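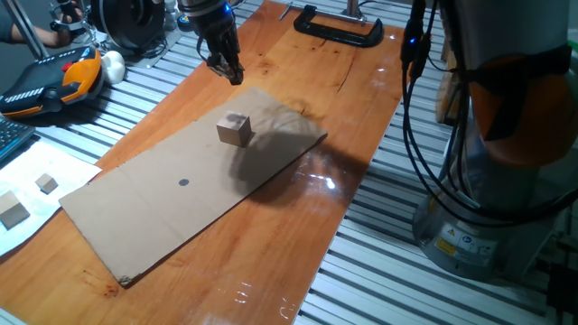 Week 4: Running critique without crushing anybody

Okay, so last week we set up teams and picked problems, and this week we get to the part most new teachers dread. Critique! I dreaded it too. My first year I had 32 ninth graders stand up one by one and "share feedback," and what I got was "I like it" 32 times (plus one "it's fine," which made a kid named on the project board as lead designer put her head down on the desk).

What I do now

I borrowed most of this from Mesfin Alemayehu, who taught the studio course before me, and I've messed with it ever since.

1. The team talks for two minutes, tops. They have to end on a question they want answered. "Is it good?" doesn't count.
2. Everybody writes before anybody speaks. Sticky notes, one thought per note.
3. Notes go up on the wall and the team reads them in silence. This feels awfully long the first time. Let it.
4. The team picks two notes to talk about and leaves the rest for later.

I used to let the teams answer every note and we'd run out of period before the third group, so please hold the line on step 4.

Grading it

I don't grade the critique itself. I grade the revision memo, 200 words, handed in the next class. It says what they changed, what they left alone, and which note pushed them. A team that ignored every note can still get full marks if the memo makes a case for it.

A case to read

Read the Bindlow case in your packet before we meet. It's the middle school that ran a whole semester as four little companies, Sovska being the one everyone argues about. Look at how the Sovska kids scheduled their reviews, and mark the spot where you think the teacher should have stepped in. Obsa Alemneh and I disagree on this one, so bring your own answer and we'll fight it out (nicely).

For next time

Write a critique plan for one class you teach now, one page. Put in real minutes from your real bell schedule. Bring two copies, we're swapping.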